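Packing Household Items for a Relief Collection

Most collection points, the Salitz depot included, sort by carton. A carton with mixed contents has to be opened and repacked, which delays the whole pallet.

Keep each carton under 15 kg. Use double-wall board and close the bottom seam with two strips of tape, the top with one. Mark the contents on two adjacent sides and leave the lid blank for the depot's label.

Wash blankets without softener and dry them fully. Leave them unfolded for 48 hours before packing, or 72 in humid weather. Residual moisture is the usual cause of mildew in transit.

Small flat goods travel best in rigid plastic containers with the lid taped on two sides. Fill dead space with cardboard, cut slightly smaller than the inside of the container.

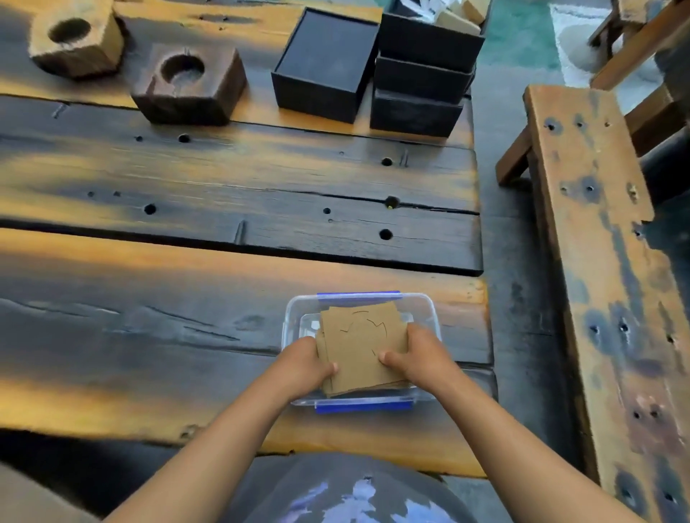 A reader, Grisska, objects that taped lids get slit open at the depot and the tape is never replaced. Two wide rubber bands, she writes, hold as well and go back on after inspection.

Bands are acceptable for dry goods. For soap and detergent, keep the tape and add a sealed bag inside.

Stack no more than 4 cartons high in a garage, on slats, clear of the outer wall. Batteries go in a separate carton with the terminals covered.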